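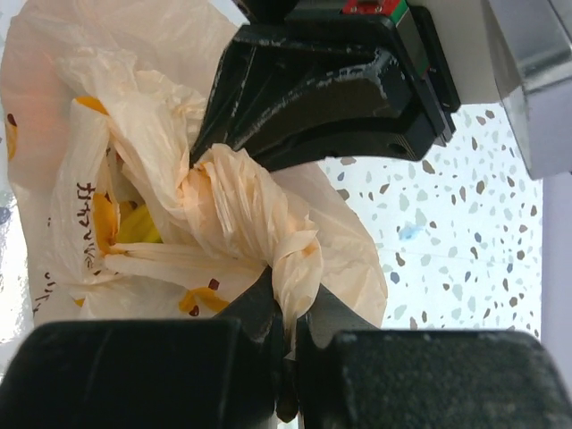 Plindholm opens a packing room where shoppers can bring their own bags

New service at the neighborhood grocery hall asks customers to use the plastic bags they already have at home

FOR IMMEDIATE RELEASE

PLINDHOLM, February. The grocery hall Plindholm has opened a packing room beside its main entrance, where customers can bring shopping bags they already own and have their fruit, vegetables and dry goods packed and tied for the way home. The room is open to everybody who buys in the hall, and the service costs nothing.

The packing room is a work of the hall together with Relutlow, a small firm which plans the daily work of food shops. Relutlow has prepared the tables, the signs and the short training for the staff. The first trial was made during 13 weeks in the autumn and winter, with 60 households from the streets near the hall. After the trial the hall decided to keep the room as a permanent part of the shop.

The idea behind the service is a simple one. Most families in the area have a drawer, a box or a hook in the kitchen that is full of thin shopping bags from many shops, and sometimes from many countries. Some bags come back from a holiday with foreign writing on the side, others have been in the cupboard so long that the shop on the print is closed already. They are clean and they are strong enough for a few more walks. Plindholm wishes that these bags come back in use before new ones are taken.

"We looked at what our customers have in their pockets when they arrive," says Fikri Hidayat, who is manager of the hall. "Very many of them had a bag with them, but they left it in the pocket, because they felt it was not polite to bring the bag of another shop into ours. I would like to say to them that it is polite. Please bring it."

How the packing room works

Customers pay at the checkout in the normal way and carry their basket through the side door. A member of the staff opens the bag, looks for holes along the bottom seam and holds it against the lamp if the plastic is very thin. A bag with a hole is not thrown away. It is laid aside and used for onion skins and other dry waste from the vegetable counter.

Heavy things go in first. Lemons, apples and potatoes are placed at the bottom, and bread and herbs on the top. For a bag which holds only fruit, the staff gather the two handles, turn them a few times and make one knot with a tail long enough to hold between the fingers. The knot must be tight so the fruit does not roll out in the bus or on the back seat of a car, but it must also be possible to open it at home without scissors. A bag which is cut open has finished its life, and a bag which is untied can come again next week.

For mixed shopping the handles are left open, and the customer decides alone if the bag should be tied. Glass bottles are not packed in thin plastic bags. For them the hall lends out crates, which are to be returned inside 4 weeks.

The knot on the wall

The knot received more attention than the project group had expected. In the first weeks of the trial every worker tied in their own manner. Some customers wrote on the comment cards that they could not open their bags, and others wrote that the lemons were on the kitchen floor. Iolanda Conceição, who leads the vegetable counter, tried several ways of tying with her colleagues after closing time, and the one they chose is now drawn on a poster by the packing tables.

"My mother twisted the handles first and made the knot after, so I have always done the same," says Iolanda Conceição. "If you only cross the handles, the bag opens slowly while you walk. When you twist, the plastic becomes like a small rope and it stays. New colleagues learn it in one morning. Some of the customers have asked me to teach them also, and I do it when there is no line."

Keeping bags at home

Together with the opening, the hall gives out a printed sheet with advice for storing bags. It was written by Anjani Harahap of Relutlow, who visited some of the households in the trial and looked at how they keep their bags between the shopping days. The sheet is free at the information desk and contains the following advice.

Shake the bag over the sink and wipe the inside with a damp cloth if fruit has leaked. Let it dry with the mouth open before you put it away.

Press the air out with the flat hand. Fold the bag in its length two times, then roll it from the bottom up to the handles. A rolled bag takes little place in a coat pocket.

Keep bags with a wide bottom apart from the narrow ones. The wide ones are better for boxes and trays, the narrow ones for loose fruit.

Do not keep bags near the oven or over a radiator, and keep them where small children can not reach them.

A bag that has carried raw meat or fish should not be used for food again, also if it looks clean.

Do not save more bags than you will use. In several of the kitchens the drawer could not be closed, and the families could not remember what was at the bottom of it.

"I was expecting that people would be a little ashamed for the drawer," says Anjani Harahap. "But they were happy to show it. One lady had a bag for each shop she went to when she was student, and she did not want to put potatoes in them. I understand that. The sheet says nothing about such bags, they can stay where they are."

The exchange shelf

At the end of the room stands the exchange shelf, where customers can leave bags they do not need. Other customers can take from the shelf without asking. Bags should be clean, dry and rolled when they are left. The staff goes through the shelf each morning before the hall opens, and what is torn is taken out.

The shelf was delivered by Skakateck, a carpentry workshop on the same street. It has room for 60 rolled bags in open compartments. The lowest row is placed so that a person who is sitting in a wheelchair can reach it, after a wish from customers in the trial.

"They came first with a drawing that had doors on it," says Rory Buchanan of Skakateck. "We took the doors away. If there is a door, people believe that what is behind it belongs to somebody. We also made the edges round, as thin plastic catches very easily on a sharp corner and then you have a hole."

Comments from the neighborhood

Chrysoula Karras took part in the trial with her family and shops in the hall several times in a week. She tells that the habit was slow to come. "The first month I forgot the bags every time," she says. "I had them by the door and I walked past them. Then I put one inside the other jacket and one in the car, and now it is fine. My son ties the fruit himself, he is very strict with the knot. I still buy too many lemons, but for this the packing room can not help me."

Also the tea and spice stand Rahman, which has its place inside the hall, has joined the service. Customers who buy loose tea or spices at Rahman receive them in paper, and the paper packets can then be packed in the customer's own bag together with the other goods. The stand asks that strong spices are packed alone, so the smell does not go into the bread.

Practical information

The packing room is open from 8 a.m. to 7 p.m. on all days when the hall is open. In the last hour there is often a line, and customers with only one bag are welcome to use the self-service table by the window. There is no need to register. Customers who would like to have the sheet with storing advice in large print can ask at the information desk.

Groups from schools can visit the packing room in the morning by agreement with the hall. The visit includes a short practice in packing and tying, and each class should bring its own bags.

About Plindholm

Plindholm is a covered grocery hall with counters for vegetables, fruit, bread, cheese and dry goods, together with a number of independent stands. The hall is owned by the stand holders.

About Relutlow

Relutlow helps food shops to arrange their daily work, from the delivery door to the checkout. The firm works with smaller shops and market halls.

Contact for the press

Fikri Hidayat, manager, Plindholm. Questions about the storing sheet are answered by Anjani Harahap, Relutlow. Journalists who wish to visit the packing room are kindly asked to come before noon, when there is more space at the tables.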